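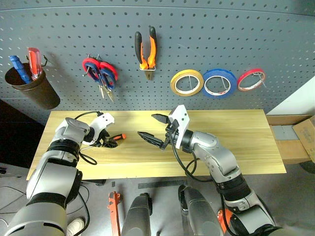

Figure 1. The two arms at the tool wall, with an orange-and-black handled tool at the left gripper.

Teaching a Two-Arm Robot to Work at a Tool Wall
Student project report, Rotich Laboratory course, Westau
Group members: Rosalind Bellamy, Darnell Van Dusen, Cletus Baptiste
Supervisor: Lyle Tillman

1. Aim of the project

The task of our group was to collect demonstrations for a robot which must take a hand tool from a pegboard, pass it from one gripper to the other and hang it back. We did not write the movements as a program. Every movement was shown by a person through remote control, and the recordings were afterwards used to train the model. This report treats mainly the first part, the showing, because there we spent most of our time and made most of our mistakes.

2. Working place

The pegboard stands directly behind the table, so the arms have to reach over the tabletop before they come to the hooks. The wall holds screwdrivers in a metal cup, scissors, pliers and rolls of tape. We left the tape and the scissors on their hooks also when the task did not need them. Mr Tillman advised this, so that the model would learn to choose between objects.

The operator moves two small hand levers, one for each arm, and the arms follow. The control software is called Curodeck and was already installed when our group began. We changed only the speed limit and the file names.

3. How a demonstration is made

One demonstration has the following steps.

Both arms go to the start position.
The operator presses the pedal and the recording begins.
One arm takes the tool from its hook.
The tool is brought over the middle of the table and is given to the other gripper.
The second arm hangs the tool on the free hook.
The operator presses the pedal again.

If the tool fell, we kept the file but marked it with the letter F. The pedal was at first placed under the table, where Cletus pressed it two times by accident, and after this we moved it to the side.

4. Collected data

We planned 800 demonstrations and divided them into sessions of 200. Darnell and Rosalind were operators in the first two sessions and Cletus checked the files. Later we changed the roles. In the third session 11 files had to be deleted, as the recording of one arm had stopped before the end. The reason was a loose plug.

5. Difficulties

The most difficult moment is the handover. The operator must close the second gripper before he opens the first, and both must hold the tool without pulling. With a thick handle this is quite comfortable. With the scissors we needed a lot of practice, and seven of our early trials ended with the scissors on the table.

A second difficulty was that each operator has his own style. Darnell approaches the tool from below, Rosalind from the side. The first model mixed both ways and often stopped between them. In March we agreed on one written rule, to approach always from the side, and recorded the first session again.

The cables at the grippers also need attention. When the wrist is turned too far, the cable pulls on it and the movement becomes uneven. We added a turning limit in the settings.

6. Next steps

The group from Vellport which takes over the working place will continue with the screwdrivers. Our operator rules and the list of F files are in the project folder. We thank Tavion Van Dusen for his help with the new pedal holder.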